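Small items on a plain white table: blue mat or no mat?
Forum: Selling and Swapping > Photos and Listings

Prarnville70
I sell small stuff online, mostly ornaments, doll shoes and model bits. Nearly all of it is white or close to it, and on my white table it disappears. I bought a blue craft mat from Atero and put it down in front of the wall.
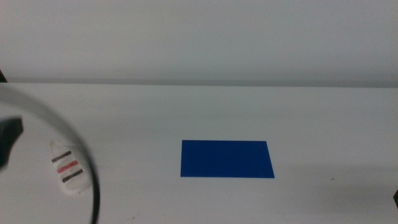

It doesn't slide and it wipes clean with a damp cloth. My question is whether buyers mind a strong colour like that. I've always been told to keep to white or grey.

oldbench
White on white is hopeless, so you need something. I'd go mid grey though. Royal blue throws a tint onto anything pale and then people ask what colour the thing really is. I had 2 returns over it last November.

Nustadis
Disagree with oldbench. The tint comes from having the lamp too low. Blue is fine for white items. My only advice is to keep the item well inside the edges so you can crop to blue and lose the table.

Prarnville70
Tried it with the white sandal, the open-toed one with the thick sole. Toe to the left, a bit left of the middle of the mat.
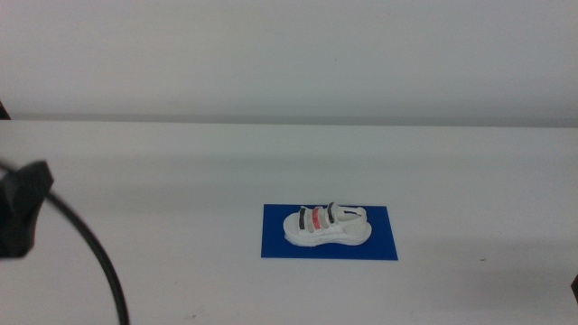 Reply 5
Nustadis
Good. You can make out the shape of the sole, and that's what people want to see. Wipe the table before you start too. Specks always show up on white.

oldbench
Agree on the specks. I still say grey. Did you try it from lower down and closer to the wall?

Prarnville70
Moved to the side for a few. I ended up with mostly wall and bare table and only the one end of the sandal. 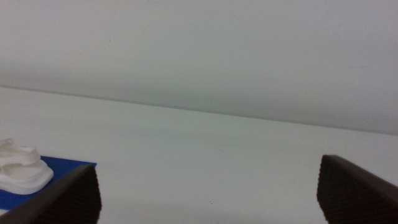 Reply 8
olivares_swaps
Side angles are only worth it if the whole item fits. I do one from the side, one from straight above and leave it at that. If the mat is getting cropped, shift the mat along the table and leave yourself where you are.

Nustadis
Straight above can go soft if you get too close. Back off and crop later.

Prarnville70
Too late, I got too close. No mat in this one.
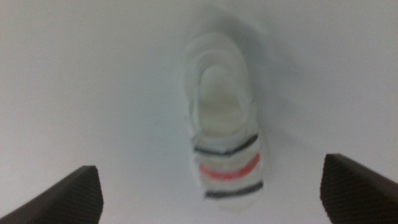 White with black and red stripes, too blurry to list.

oldbench
Fair enough, the stripes hold up on white even when it's soft. The plain white part is the trouble, the edges go to nothing. I'd take that one again on the mat. Or on grey.

Prarnville70
Will do it again after tea with the mat under it. I'll pick up a grey sheet as well and try both.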